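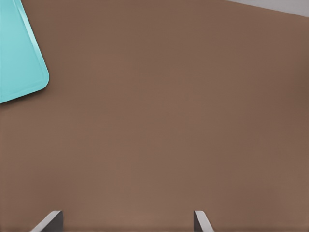 Gripper open, corner of the turquoise tray top left.

Thursday, late. Feet hurt. Writing this fast before I fall asleep on it.

So the arms. Half the day in the break room at Braren with the lights off and the sim up on the wall, everybody from the tray line squashed in on the folding chairs. So-yul Hwang ran it. She's the one they sent over from Prornstead and I like her more than I wanted to. Talks to us like we know stuff. Asked Lorna which hand she reaches with first and wrote down the answer.

Lorna Galbraith has been on trays 18 years. She didn't say a lot this morning. Ate her crackers.

The plan as I got it: first cell goes in where stations 2 and 3 are now. The arms do the placing, small stuff into bowls, bowls onto trays. We keep inspection, lids, the odd orders, anything squishy. Plus somebody minds the cell, and that's a new job with a new badge and (they say) a bump in pay. How much of a bump, didn't say. I asked. Dale-from-days voice in my head going get it in writing.

2,000 trays a shift is the number they keep tossing around for the whole line once it's settled. We don't do that now. We do fine though.

Watching it was odd. I keep wanting to lean over and just do it. Two seconds, pick, drop, slide the tray along. I don't think about the angle of a tray, my hand just knows. So-yul says the angle is most of the work on her end, crooked trays, trays shoved too near the edge, because that's how we leave them. Felt a bit caught out! I do leave them crooked. Everyone on second shift leaves them crooked.

Lunch, leftover rice. Called the dentist, no anwser.

After lunch we got to the two-arm part.
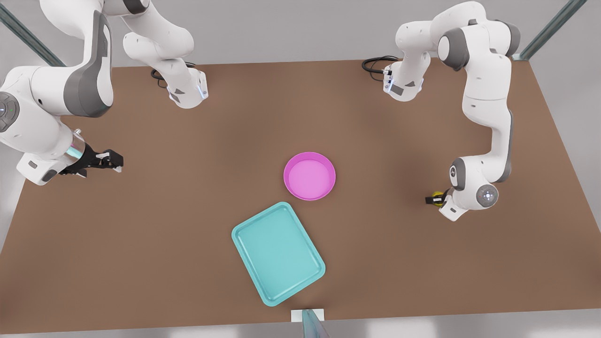

Who is going to run the cell once it's on the floor?
People from the tray line who sign up and finish the training, one per shift to start.

Well I put my name down. Didn't plan to. The sheet came round and the pen was in my hand and Lorna was looking at me so I wrote it. Then she wrote hers right under, all caps, pressed so hard it went through the paper.

One arm with the yellow piece, other one open and waiting, pink bowl in the middle with the tray down below it. That's basically my spot. My whole station, minus the radio and my sweater on the hook. The left one and right one mixed everybody up too, the robot's left is on your right when you face it, and So-yul had to say it again every time someone pointed. We're going to put tape on the floor. My idea, I want credit for the tape.

Stuff I want to ask tomorrow so I dont forget:
- if it stops mid tray do I clear it or do I wait for Yeo to send somebody
- who's on the hook for the count when it stops
- does station 5 stay by the window
- breaks. If I'm the only one trained on the shift who covers me?? 

That last one is the big one. Right now if I need the bathroom I yell and someone slides over. Can't slide over to a cell you're not badged for. So-yul frowned when I said it out loud at the coffee machine, good frown, like she hadn't thought about it, and said she'd take it up with the office in Cikosville.

Nobody's getting let go, they said that twice. Also said the two temps won't be renewed. So. Those are people too, one of them had only just learned the lids.

I don't hate it. My wrists would be glad of it, the left one's been bad since January and if a machine wants to do that same twist all night, go ahead. But the talking happens over the trays. Lorna across from me, all that stuff about her sister and the boat. Put a cage frame between us and one of us watching a screen, when do I hear about the boat?

She drove me home. We talked about the badge photo and whether they'd let us redo it. She thinks the training's going to be a lot of reading, and she's getting new glasses first.

Laundry still in the machine. Tommorow. Set alarm for 5, dentist again at lunch, bring the tape.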